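Workshop notebook, soft goods bench
November, started a bit after 9 am

Fleece sorting again. Carrying on from the Kadendale order, the throws and offcuts that came back with the wrong fold. Thodoris wants them refolded to the shelf size before they go to Stukham, and he wants the fold written down this time so the next batch doesn't come back too. Fair enough. Last time it was all in my head and then I was off sick.

Job number 3003 if anyone is looking for it. The old sheet says 3030, thats wrong, crossed it out.

Shelf size: 174 mm deep max. Anything deeper sticks out past the lip and the door rubs on it. Measured the Peixoto shelves twice because the drawing had it as 180. Drawing is for the old unit. Do not use the drawing.

First try, straight halves. Fold top to bottom, then again, then sides in. Comes out too fat in the middle. Fleece doesn't want to lie down at the second fold, you press it and it comes back up. Left one under the steel rule while I made coffee, no difference really.

Second try, thirds. Top edge down one third, bottom edge up over it, then sides. Better. Flatter, and the raw edge ends up inside where it doesn't show. Problem is getting the first third even. If the top fold is crooked everything after it is crooked and you only see it when the stack leans.

Things that helped:
pick up the top edge near the middle first, not the corner. Corner first drags the whole piece round and you have to start over
lift it well clear before bringing it over, otherwise it just bunches
smooth from the fold outward, flat hand, slow
leave the bottom edge alone till the top is done. It's never straight on the offcuts anyway so no point lining up to it

Things that didn't:
clips. Leave dents in the pile
steam. Smelled like a wet dog and the caramel pieces went a bit shiny. One spoiled, put it in rags
the folding board from Wedby. Too narrow, made for shirts

The green board is still the best surface we have for this. Tried the white bench top by the window and the cloth skates about on it, you chase it with your elbows. On the green it stays put enough to get a fold over with one pinch. Also easy to see lint on it, which is annoying but useful. Wiped it down before starting.
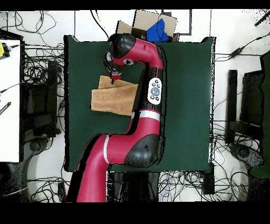

Color notes, for matching. The tan lot is two different tans. Not obvious until you put them together, one is yellower. The label just says "caramel" for both so Stukham will probably not care but Kadendale will. Keeping them apart for now, yellower ones to the back of the shelf. Asked Thodoris which one is the repeat order, he thinks the darker. Thinks. Need it in writing before I bag anything.

Blue is a seperate problem. Thinner stuff, slippery, doesn't hold a crease at all. Folded one in thirds same as the fleece and it had opened itself up again by the time I turned round. Rolling might be the answer for blue, roll and band it. But then it won't stack with the others, and the Peixoto shelf is set up for flat. Could go upright in a box on the bottom row? Ask. Not doing any more blue until somebody decides.

Cardboard boxes - we are nearly out of the ones with decent flaps. The cheap ones split at the corner when you open and close them a few times. If you're taking stuff out to work on it, leave the flaps open till the end of the day, don't keep tucking them. Order more, the heavier kind, not the kind we had in spring.

11:40. Did five in a row with the thirds fold, tan only. Measured depth with the steel rule, folded edge to folded edge, not pressing down:

first one over, didn't fit
next two fine, just under 174
fourth fine but leaning to the left
fifth fine

The one that was over was the big offcut with the wavy bottom. Wavy edge folds in unevenly and adds a lump on one side. Options are trim it (don't want to, Kadendale counts area) or put the wavy edge on the inside and fold a bit less than a third. Redid it with the second way. Fits now, looks ok from the front, bit ugly from the side. Nobody looks at the side.

Thodoris came by and refolded the leaning one his way, which is halves and then thirds. It is neater, I'll give him that. Takes more than 2 minutes though and with the whole lot to get through that's the afternoon gone. Agreed: his fold for the front row, mine for the rest. Wrote it on the card and taped it to the end of the shelf.

Fold card text, so it's here as well:

1. Cloth flat on green board, nap up, straightest edge away from you
2. Pinch far edge at the middle, lift, bring down to one third
3. Smooth outward from the fold
4. Near edge up and over, stop just short of the first fold
5. Left side in, right side in, turn over
6. Check against rule. If over, undo from step 4, not from the start

He wants "nap up" explained for the new people. Nap = the fuzzy direction. Stroke it, the smooth way should run toward you. On the short pile ones you can hardly tell, don't lose sleep over it.

Lint. Shedding is worse than I expected on the yellower tan. Tape roller finished, there's half a one in the drawer under the scales. Shake each piece over the bin first, NOT over the board, and not near the open boxes, it all ends up in the blue. Should try washing one to see if it calms down. Cold, no softener. Who has the machine key?

Lunch.

1:20 pm. Back on. Tried stacking five high and left them while I did labels. Bottom one squashes down a fair bit, top one hardly at all, so the stack is tidy at the base and puffy on top. Flip the stack and it sorts itself out some. Four high would be safer. Stukham racks take five according to their sheet but their sheet also says the racks are gray and they aren't, so who knows when it was written.

Labels: printer is doing the faint stripe thing again. Cleaned the head, still faint. Wrote the first few by hand. Put 3003 on all of them, and tan D or tan Y for darker or yellower. Please don't invent other letters.

Open questions
which tan is the repeat - Thodoris to get it in writing
blue, rolled or flat
is the shelf lip fixed or can it come off, would give us a bit more room
more heavy boxes, who orders
Wedby board, send back or keep for shirts

Tomorrow: rest of the tan, front row first. Bring the long rule from upstairs, the short one is no good for the big pieces. Don't start on blue. Leave the green board clear overnight, glue job from the other bench must not end up on it like last time, took me a whole morning to get that off with a scraper and there's still a rough patch on the old one.

Stopped 3:50, hands full of fluff.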